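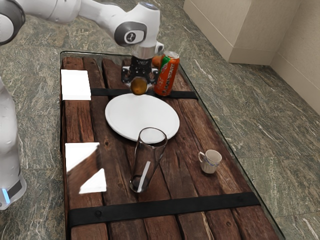 Small orange fruit, held just over the plate.

About Wevora

Hi, and welcome! I'm Amber Verschueren, and Wevora is the little corner of the internet where I've been writing since I was supposed to be studying for my finals. If you found us through a recipe, a rant about moving apartments or one of Godelieve's letters, hello, I'm so happy you clicked through to see who is behind it all.

Wevora started as a personal blog. I had just moved into a one-room apartment above a bike shop called Velo, I knew two people in town, and I wanted somewhere to put all the things I would have told my friends back home over dinner. My first post was about trying to get a couch up a spiral staircase (we did not get the couch up the spiral staircase). I think four people read it and one of them was my mom. But then somebody left a comment about their own couch, and somebody else answered them, and I was hooked!

That was 11 years ago. I've had three jobs, two apartments and one very long bad haircut since then, and all of it is still in the archive if you want to go digging. I've thought about deleting the early stuff. Every time I do, I get an email from a reader who has just gone back to the beginning and is having a great time, so it stays.

What we write about

Everyday life, mostly. New jobs, old friends, what we cooked and what we ended up eating instead, books we finished, books we gave up on, family, money when we're brave enough, and the odd trip. There's a life update at the start of every month, and those are still the posts I love writing the most. I sit down with a big mug of tea and type until it's cold.

We don't do news and we don't do hot takes. We also don't have a posting schedule apart from the monthly update, so sometimes you'll get three posts in a week and sometimes it will be very quiet over here. That usually means we're busy with work or that somebody has a cold.

Who we are

For the first few years it was only me. Then Joris Van Acker wrote in to tell me I was wrong about rice pudding, and his email was so long and so funny that I asked if I could publish it. He has been here ever since! Joris works nights at a bakery, so most of his posts are written at 5 in the morning, and I think you can tell. He does our Sunday-lunch-style cooking posts and the series on learning to swim as an adult.

Damian Piątek looks after the website itself and writes the music posts. He moved us over to the new design last March, which meant going through every single old entry and fixing the links by hand. There were 490 of them. He's still speaking to me, and I owe him a lot of dinners. If something looks odd on your phone, he's the one who will want to hear about it.

Godelieve Koster is my aunt, and she's also the writer most of you ask about. Her letters began as real ones that she mailed to me when I first moved out, and she still writes them longhand before I type them up. She doesn't read the comments on the site, but I print them and bring them over when I visit - she keeps them in a folder and she has favorites.

Junhao Zou is our newest addition. He joined us after a guest post about sharing a house with five strangers, and he's now writing about going back to school while working full time. I've learned so much from his posts, mainly about how to make a decent lunch in a dorm kitchen.

The Bosport weekend

Once a year we all get together in Bosport, where Godelieve lives, and readers are invited along for the Saturday walk. The first time I announced it I was terrified that it would be just us standing in a parking lot. Eleven of you came, one with a cake! It's a slow walk along the water and back, followed by coffee and pie at Van Rooij, and you don't need to be a big reader or a big walker to come. Kids and dogs are very welcome. Details go out in the newsletter in the spring, and please do let us know if you're planning on pie so that we can give the café a heads-up.

The newsletter

Around 2000 of you get it now, which I can't quite get my head around. It goes out once a month with the life update, a letter if there is one, and a few links to things the five of us have enjoyed. Signing up is free, and you can leave whenever you like with no hard feelings.

How we pay for things

We all have day jobs. The site costs us 105 a year for hosting and the domain name, and we split that between us, apart from Godelieve, who pays in jam. We don't run ads or take paid posts. If one of us raves about a frying pan, it's because we bought it and liked it. Please don't send us things to review - we're a bit hopeless with packages anyway.

Writing for us

Yes please! Guest posts are how we met Junhao, and there's always room for more. Tell us about something small that happened to you. It doesn't have to be polished and it doesn't have to have a point. Anything up to a few pages is great. I read everything that comes in myself, and I'll write back even if it takes me a couple of weeks.

Say hello

The contact form is at the bottom of every page, and comments are open on all the posts, old ones included. I really do love hearing from you, so tell me where you're reading from and what you had for breakfast.

Amber x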